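Equipment planning for handheld grippers – speaker notes
Retno Sutanto, Friday session, slot is 30 minutes including questions

Slide 1. Title
Skip the introductions. Say that the talk covers purchase and running cost of handheld gripper sets for garment work. Arms are a separate budget line and a separate talk.

Slide 2. Where the request came from
Clildale asked for one number: what does it cost to put a folding and handling program on its feet? We gave them three numbers – capital, consumables and labor. Labor was the largest. Pause here, people usually want to write that down.

Slide 3. Unit of purchase
Count in pairs, never in single devices. Garment work is two-handed. The Dudulis quote was written per device, the Rivadeneyra quote per pair, and our first comparison sheet put them in the same column. The error survived two reviews. Show the corrected sheet and move on.

Spares: one complete device for every two pairs in service. Finger sets and contact pads are ordered separately and should sit in the consumables line, with their own reorder level.

Slide 4. The task we are budgeting for
Leave this slide up while covering wear. Point to the two blue pads and the fold of knit between them.

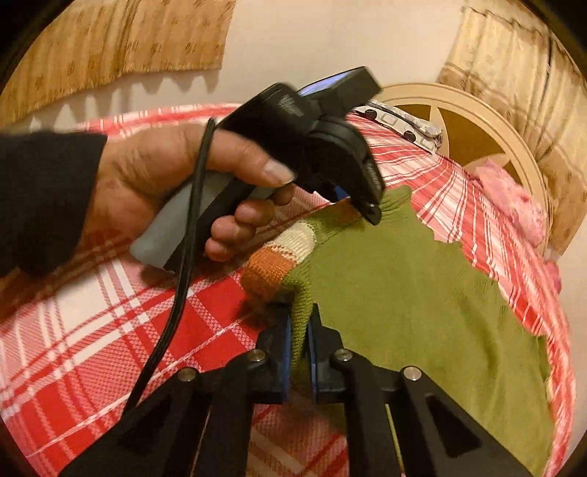 Fig. 2. Two handheld grippers on a green knitted garment, plaid sheet underneath.

Knit is the reference material for the pad estimate. Ribs gather under the tip and the operator regrips more often than with flat woven cloth. Our log for the Rerkilik pilot has 603 completed garment tasks. Pad replacement in the plan is set at 2,000 tasks per pair, so the pilot did not run long enough to confirm the interval. State this plainly. If asked, the interval is a planning assumption and gets revised in November.

Cables: budget a replacement cable for each device. Specify the length with the operator's full reach in mind and include slack at the handle. Dudulis lists two lengths, take the longer one.

Slide 5. Sites
Plan for work on ordinary furniture in ordinary rooms. No workbench line in the budget. What does go in: transport cases, a power strip per operator, a small allowance for bedding and garments. The garment allowance was cut in the first draft and had to be put back, as operators ran through the same few items and the task list went stale.

Slide 6. Schedule
Order to delivery is the long item. Place the order before hiring. Training takes one day per operator and needs working devices in the room.
Hold back 50 percent of the consumables budget until the first wear review.

Slide 7. Open points
– Per-pair price from Dudulis, in writing
– Whether Rivadeneyra will sell pads without the finger plates
– Who signs for repairs under the Clildale contract

Backup slides have the cost sheet by month. Go there only if finance is in the room. Stop at 20 past for questions.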